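Interrupted suture

The interrupted suture is a way of closing a wound or a surgical cut in which every stitch is placed, knotted and trimmed on its own, so that each one holds its small share of the edges without any help from its neighbours. It is usually the first closure a student learns, and a good many surgeons go on using it for the rest of their working lives, partly out of habit and partly because it is so forgiving. If one knot slips or has to come out early, the others stay where they are and the wound stays mostly shut.
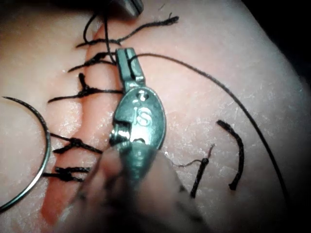 Maintained by the Surgical Skills Teaching Group, Nindholm School of Health Sciences

Stitching people back together is very old work. Linen, hair, sinew, silk and gut have all been pressed into service over the centuries, and separate stitches were favoured in many places long before anyone could say why they did well. Today's threads fall into two broad families: those the body absorbs in time, and those that have to be taken out. Either may be a single smooth strand (monofilament) or a braid, and the braided ones are generally kinder to the beginner, being softer in the hand and less inclined to spring undone.

Technique

The simple interrupted stitch goes in at a right angle to the skin, follows the curve of the needle down through one side, and comes up through the other at the same depth and the same distance from the edge. The knot is then laid to one side of the cut and snugged down only until the edges meet. Pulling harder is a very common fault, and an understandable one, but tissue swells in the days after an operation and a stitch that looked lovely and firm at first may soon be biting.

Practice pads are commonly made of silicone, with a slit already in them or cut by the student, and they let a learner repeat the same movement as often as patience allows. At Nindholm the introductory block runs for four evenings each January, and the course notes, written by Lok-yiu Au and known to everyone as "the Remness notes" after the building where they were first handed out, fill 67 pages, a surprising number of which are devoted to how one ought to hold one's elbows. 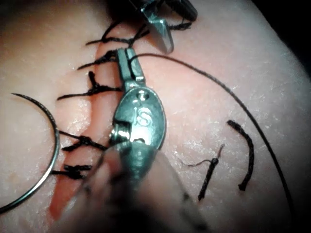

Variations include the vertical mattress stitch, which takes a deep bite and then a shallow one to turn the edges gently outward, and the horizontal mattress, which spreads the pull over a wider stretch of skin. A buried version puts the knot underneath, where it can be left to dissolve. All of these count as interrupted closures so long as each is tied separately.

Compared with a continuous suture, the interrupted kind is slower and uses more thread, and it leaves more knots behind. In return the tension can be adjusted from one stitch to the next, a great comfort where the wound is crooked or its two sides are not quite the same length. Removal is simple enough: the thread is snipped close to the skin beneath the knot and drawn across the wound, so that the edges aren't tugged apart. Stitches on the face come out sooner than those over a joint.

See also: Continuous suture; Mattress suture; Surgeon's knot; Wound healing

Filed under: Wound closure | Surgical technique | Teaching articles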